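Workshop Room Refit and Printed Parts Library
Progress report to the Kuvcombe Fund
11 December 2024

Summary

The grant from the Kuvcombe Fund pays for two pieces of work at Ornari: putting the workshop room in order so that members can use it without supervision, and building up a library of 3D-printed parts that can be used to repair donated household items. The room is now open and in regular use. The parts library is behind schedule, mainly on the paperwork that goes with each part. Spending is within the approved budget, and we are asking for one change to how the remaining money is divided.

This report covers the period since our first report to you. The final report is due at the end of February.

The room

When we applied, the room was being used mostly for storage. Shelving and boxes blocked the back wall, and people who wanted to work there had to clear a space first. Most of the stored material has gone to the Sunau unit, where we rent a bay. What remained was sorted, and anything without a label or an owner was put out for members to claim before being recycled.

We decided early on to keep computer work and bench work in the same room. The first plan had them separated by a partition. Members who tested the layout told us they were walking back and forth between the drawing on the screen and the part on the table, and the partition made that worse. Dropping it also saved money, which went toward lighting.

The furniture is a mix of what we had and what we were given. We bought no new desks. Office chairs came from a local firm that was moving, and we took only the ones with working height adjustment. The desk at the back wall has a monitor above it and is used for drawing and for the code that members write for their own projects. A laptop can be brought to the table when someone needs the files close to the work.

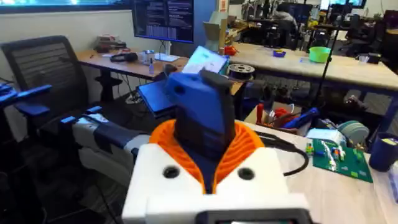 The wall screen is used for group sessions. It was not in the original application and cost the grant nothing, as it was transferred from our front room. It has been useful for showing a drawing to everyone at once, and we have stopped printing handouts for the introductory session.

Two problems with the room are still open. The first is storage for work in progress. Spools, mugs, headphones and small boxes end up on whatever surface is nearest, and members have asked for a place to leave a half-finished job overnight. We have priced a set of lockable trays and would like to buy them in the next period. The second is power. The sockets are all along one side, and leads have to reach across to the tables. An electrician has quoted for a floor box, and this is included in the budget request below.

The parts library

The idea of the library is simple. When a member repairs something with a printed part, the drawing is saved, checked and made available so that the next person with the same broken item does not have to start over. The parts requested most often so far are knobs, feet, clips, spacers and mounting rings.

A part goes into the library after these steps:

The broken original is measured, and the measurements are written down on the form.

A first print is made and tried on the item.

The drawing is corrected and printed again until the fit is right.

A second person prints the part from the saved file, without help from the first.

The file, the form and a note on material go into the shared folder.

The fourth step takes the longest. It was added after our first report, when we found that several saved files could only be used by the person who had drawn them. It has slowed us down, and we think it is worth keeping. A file that nobody else can print has little value to the library.

Screw holes have caused more reprints than any other feature. Holes in printed plastic tend to come out slightly smaller than drawn, and the amount varies with the material and the printer settings. On parts with several holes close together, such as rings that bolt to a flat plate, a small error in each one is enough to stop the part from seating. We now print a short test strip with the holes alone before printing the full part. This uses little filament and has cut the waste on larger pieces.

We have also settled on bright colors for test prints where we have them. Two members pointed out that a dark part on a dark mat is hard to inspect and easy to lose. Final parts are printed in whatever color the owner of the item wants.

Assembly is done on the wooden tables. They are plain and show some wear, and we have chosen to leave them unfinished for now — the members who use them most prefer a surface they do not have to be careful with. Cordless screwdrivers are kept in the room and signed out on the sheet by the door. The rule is that tools go back in their cases at the end of a session. It is followed most of the time. 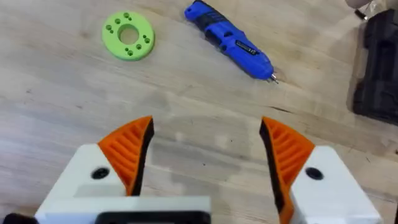

Use of the room

The room is open on the same hours as the rest of the building. New members take the introductory session before they can book. Each session has 10 places. Over 30 people have completed it in this period, and there is a waiting list for the next one. Evening bookings fill first. Daytime use is lower than we expected, and we are talking to a neighboring group about sharing those hours.

Spending

Filament and small hardware are ordered through Öztürkmen, which delivers to the building and takes back empty spools. Costs here have been lower than planned, partly because of the test strips. Lighting came in on budget. The furniture line is almost untouched.

We ask for your approval to move $1000 from the furniture line to a new line for the floor box and the lockable trays. The total grant would not change. If approval is given before the building closes for the holidays, the electrician can do the work while the room is empty.

Next period

Install the floor box and move the tables to suit.

Buy the trays and write the rules for leaving work overnight.

Clear the backlog of parts waiting for a second print.

Publish the first set of library files, with forms, for other repair groups to use.

Prepare the final report and accounts.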